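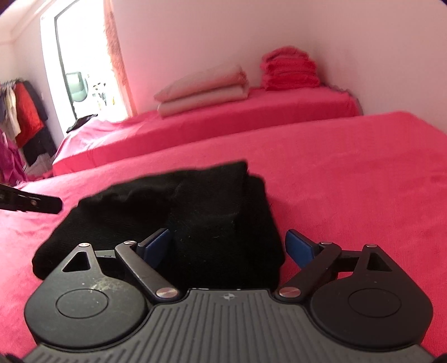

Last changed: November 5, 2025

Ovell hand-held gripper, reviewed after 279 recordings

I bought the Ovell to record cloth handling at home for a folding model. Black knitwear on a bed is the hardest item on my list, and it shows what the tool does well and badly.

The two blue fingers angle in toward each other and pick up one layer of thin fabric if you come in low. On thick knits I often got two. The linkages run smoothly and the pivot screws have stayed tight. The round housings pick up scuffs.

Weight is the main complaint. After 18 minutes my wrist wants a break, so I record in short sets. The grip is also too wide for small hands.

Dark fabric on a plush pink blanket separates well in the footage, but folds inside the black are hard to make out. I threw out 70 recordings for that reason. A lamp to one side helped.

Good for beds and tables, poor for hanging clothes. I would buy it again, with a lighter handle.

Shinji Hirose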